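About Bostlow Printmaking Studio

Bostlow is a shared printmaking studio and school. We teach relief, intaglio and monotype, and we rent press time by the half day to people who already know how to print.
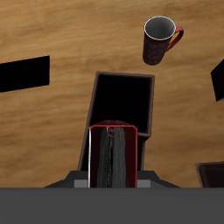 The studio opened with one etching press and a borrowed proofing press in the back half of a joinery shop. We took over the whole building when the joiners moved out, and kept their benches, which are heavy enough to carve on without moving. The front room is now for teaching and the back room is for members. The acid room is separate, with its own extraction, and you need to be signed off before you use it by yourself.

What we teach

Most people start with linocut. The beginners' course runs for 12 weeks in the evening and covers drawing for relief, transferring an image, cutting, registration and printing in up to four colours. You don't need to have done any art before. You will finish with a small edition of at least one print, on decent paper, signed and numbered.

After that you can go on to woodcut, drypoint, etching or aquatint. Etching takes longer to learn than the others and we don't try to squeeze it into a weekend. We do run weekend workshops in monotype and drypoint, as both can be picked up fairly quickly and neither needs the acid room.

Classes are kept to a size where everyone gets a turn on the press. If a course has filled, put your name on the waiting list. People do drop out, mostly in the first fortnight.

We also take school groups from Year 9 up. Teachers should get in touch a term ahead. We can work to a set theme or fit in with what the students are already doing for their folios.

The presses

We have 4 presses. The largest is an etching press with a bed that takes a full sheet of printmaking paper, and members call it Baysal. The Tider is smaller and is the one most students learn on. It has a geared handle and is easy to turn even with thick blankets. The other two are a flatbed proofing press for relief work and a small tabletop press that we take out to schools and markets.

All four are checked and oiled each September, when the studio closes for a week. Please don't adjust the pressure on a press you haven't been shown how to use. Bring a note of your settings if you want to go back to them, as somebody else will have changed them by your next visit.

Inks, paper and cleaning up

Course fees cover ink, newsprint for proofing and a set amount of good paper. Members buy their own paper, either from us at the counter or from wherever they like. We stock a heavy cotton rag, two Japanese papers and a cheaper cartridge.

We use oil-based inks for nearly everything. They stay open on the slab long enough to wipe a plate properly, and the blacks are better. Cleaning is done with vegetable oil and then a little detergent. We stopped using white spirit in the teaching room some years ago, after too many headaches, and haven't missed it. Water-washable inks are kept for the school groups.

Everyone cleans their own slab, roller and bench before they leave. Allow half an hour.

The plan chests and the archive

Each person who prints an edition here is asked to leave one proof with the studio. This is voluntary, but most do. The archive stands at 2,551 prints and takes up most of the wall of plan chests beside the back door. You can look through it by appointment, and we'll ask you to wash your hands first. We lend small groups of prints to libraries and regional galleries.

Every year members can also put work into the Zelgate Portfolio, a boxed set of prints all made to the same sheet size. Each person taking part receives a full set, and the sets left over are sold to pay for new blankets and blades. Last time there were 42 printmakers in it, several of them showing for the first time.

Membership

Full members have a key, a drawer and first call on press bookings. Associate members book after that and use the studio in staffed hours only. Both need to have done a course with us or bring in some work and show us they can run a press safely. That usually takes about an hour, and there's no charge for it.

Getting here

The entrance is from the lane, through the green roller door. There's a step, and we have a ramp that we put out if you ring ahead. Street parking is free after six. If you're carrying large boards or plates, you can pull up at the door to unload, but please move your car afterwards so the neighbours can get out.

Page updated 28 January 2018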